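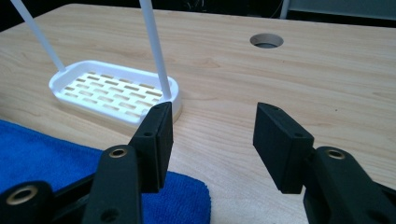

Pinza manual Flonden, revisión 2, abierta sobre la mesa.

Taller > Robótica > Pinzas y manipulación > Pinza manual Flonden

Buscar en la tienda Introduce un término Ir

25 de agosto de 2019, por Stoyanova

Pinza manual Flonden, kit para montar en casa o en el taller

Ref. 1127
Precio: 60 euros, cámara no incluida

Quien haya pasado una tarde moviendo un brazo con un mando de consola sabe lo desesperante que puede llegar a ser pedirle que coja un trapo por una esquina. La Flonden salió de ahí, de muchas tardes así en el taller compartido de Sternasdale, y de la idea (nada original, lo reconozco encantada) de sujetar la pinza con la propia mano, hacer la tarea como la haría cualquiera en su cocina y dejar que la cámara lo vaya grabando todo. Luego esas grabaciones sirven para enseñar al brazo, que lleva en la muñeca unos dedos iguales a los de la pinza de mano.

Lo que vendemos en esta página es la pinza de mano en kit: las piezas, los casquillos, la tornillería y una hoja de montaje que he reescrito ya unas cuantas veces y que seguramente volveré a reescribir. El brazo va aparte y no lo hacemos nosotros. Tampoco hace falta tenerlo para empezar, y de hecho varios de los que compraron la primera revisión siguen sin brazo y tan contentos, grabando y ordenando su material mientras ahorran.

Cómo está hecha

Los dos dedos son simétricos y se mueven a la vez. Cada uno termina en una almohadilla rectangular, un bloque macizo con la cara interior plana, atornillado a un juego de bielas. Al apretar el gatillo las bielas se cierran y las almohadillas se acercan; al soltarlo, un muelle las devuelve a su sitio. No hay motor ni electrónica en la pinza. La fuerza la pone la mano, y eso se agradece muchísimo cuando uno está intentando coger algo blando y quiere sentir cuánto aprieta.

Las piezas son de plástico negro mate. Probamos otros colores, entre ellos un naranja precioso que me dio mucha pena descartar, pero los reflejos en la imagen eran un incordio y el negro mate es el que mejor se porta con la luz de techo que tenemos en el taller. En los pivotes van casquillos de latón metidos a presión. La revisión anterior giraba plástico contra tornillo y al cabo de unas semanas de uso ya se notaba el juego: la punta de un dedo bailaba un poquito, y ese poquito, repetido en cada grabación, acababa volviéndonos locos. Con los casquillos el movimiento es suave desde el primer día y así se mantiene.

Montada y con la cámara que usamos nosotros pesa 829 gramos. Para sesiones cortas va muy bien. Para sesiones largas conviene descansar la muñeca, y también hay quien se apaña una correa al antebrazo con una cinta de mochila vieja (la carcasa trae dos ranuras pensadas para eso).

Qué viene en la caja

– Carcasa en dos mitades, con empuñadura y gatillo
– Bielas de ambos dedos y travesaños de unión
– Dos almohadillas rectangulares con sus tornillos
– Casquillos de latón para todos los pivotes, más un par de repuesto
– Muelle de retorno
– Soporte de cámara con rosca de trípode
– Tornillería en bolsitas etiquetadas
– Hoja de montaje en español e inglés

Qué hay que poner en casa

Un destornillador hexagonal pequeño, unos alicates, un tornillo de banco o una prensa para los casquillos y una gotita de aceite fino. La cámara también corre de vuestra cuenta. Vale casi cualquiera de gran angular que tenga rosca de trípode, y si dudáis con un modelo concreto escribid antes de comprar, que contesto siempre, aunque a veces tarde.

El montaje, contado con calma

Empezad por los casquillos. Es lo más delicado y da mucha rabia estropearlo con la pinza a medio cerrar. Apoyad la biela bien plana, presentad el casquillo a mano, comprobad que entra derecho y apretad despacio con el tornillo de banco, con un cartoncito a cada lado para no marcar el plástico. Si notáis que se tuerce, parad, sacadlo desde el otro lado y volved a empezar. Nada de martillo, por favor. Ya sé que tienta.

Después vienen las bielas. Unidlas con los tornillos de pivote sin apretar del todo, moved el conjunto con los dedos varias veces y solo entonces id apretando poco a poco hasta que desaparezca el juego. Hay un punto muy agradable, justo antes de que empiece a rozar, en el que todo corre solo. Cuesta describirlo, pero se reconoce enseguida.

Las almohadillas se ponen al final. Cada una lleva dos tornillos y conviene cerrar la pinza con un papel en medio antes de apretarlos: si el papel queda sujeto por igual arriba y abajo, las caras están paralelas y se puede apretar sin miedo. Si solo pellizca por un extremo, se afloja, se corrige y se repite. Yo le dedico a este paso más rato del que confesaría en público.

El soporte de la cámara se atornilla encima de la carcasa. Las almohadillas tienen que verse siempre, abiertas y cerradas, en la parte baja de la imagen, y entre ellas la superficie de trabajo. Haced una grabación corta de prueba, miradla en una pantalla grande y no os fiéis de la pantallita de la cámara.

La mesa y los primeros objetos

Para practicar no hace falta nada especial. En Sternasdale trabajamos sobre una mesa de madera clara y tiramos de lo que hay por casa: una bayeta azul de microfibra, una bandeja blanca de plástico con ranuras, tazas, pinzas de la ropa, un cepillo. La bayeta parece lo más fácil y es de lo que más enseña. Hay que entrar con las almohadillas abiertas, bajar hasta casi rozar la madera, cerrar sobre el borde de la tela y levantar sin arrastrar. Las primeras veces se escurre, o se coge de más y se arruga toda. Con el bloque rectangular y la cara plana se pilla bastante bien el truco de acercarse por la esquina.

Las cosas rígidas y finas son otra historia. Un borde de plástico delgado entra sin problema entre las almohadillas, pero si estas no han quedado paralelas gira al levantarlo. Cuando alguien nos escribe diciendo que la pinza «no agarra», lo primero que preguntamos es por la prueba del papel, y os sorprendería cuántas conversaciones terminan ahí.

Un consejo que me habría gustado recibir a mí: despejad la zona central de la mesa antes de cada toma y dejad los objetos a los lados. Así queda sitio para moverse con la pinza abierta y se ve bien dónde empieza y dónde acaba cada gesto.

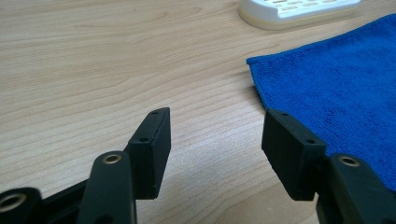

Compatibilidad con Cliteo

La Flonden comparte dedos con Cliteo, nuestro proyecto de pinza motorizada para brazos pequeños. Las almohadillas, las bielas y los casquillos son los mismos, de manera que un repuesto sirve para cualquiera de las dos. Lo que cambia es lo que hay detrás: en la Flonden está la mano y en Cliteo un servo. Cliteo todavía no se vende. Confiamos en tener las primeras unidades en octubre, y digo confiamos porque el soporte del servo nos ha dado ya algún disgusto y no quiero prometer lo que no depende solo de mis ganas.

Si ya tenéis la primera revisión de la Flonden, los dedos nuevos encajan en la carcasa antigua. El muelle, en cambio, es distinto, un poco más blando, y merece la pena cambiarlo a la vez. Lo enviamos suelto a quien lo pida.

Cuidado y pequeñas averías

Se limpia con un paño apenas húmedo. Nada de disolventes, que dejan el plástico con brillo y adiós al mate. El aceite, en los pivotes y con cuentagotas; si rebosa acaba en las almohadillas, y de las almohadillas a todo lo que toquéis.

Si un dedo se queda atrás al abrir, suele ser un tornillo de pivote pasado de apriete. Aflojadlo un cuarto de vuelta y probad de nuevo. Si la pinza cruje al cerrar, mirad que el muelle no esté rozando con el interior de la carcasa – pasa sobre todo cuando se ha montado con prisa y una de las puntas ha quedado fuera de su alojamiento. Y si un casquillo se sale de su sitio, escribid y os mandamos la biela entera, porque volver a meterlo en un agujero que ya ha cedido no dura.

Envíos y recogida

Preparamos los kits en tandas pequeñas, a mano, en la misma mesa donde los probamos. Normalmente salen en la semana del pedido, aunque en agosto vamos más despacio. También se puede recoger en el taller de Sternasdale avisando con un día de margen, y quien venga con el kit puede quedarse a montarlo allí, que hay prensa para los casquillos y suele haber café.

Las almohadillas, las bielas y los casquillos se venden además por separado; están en el apartado de repuestos, con la misma referencia seguida de una letra.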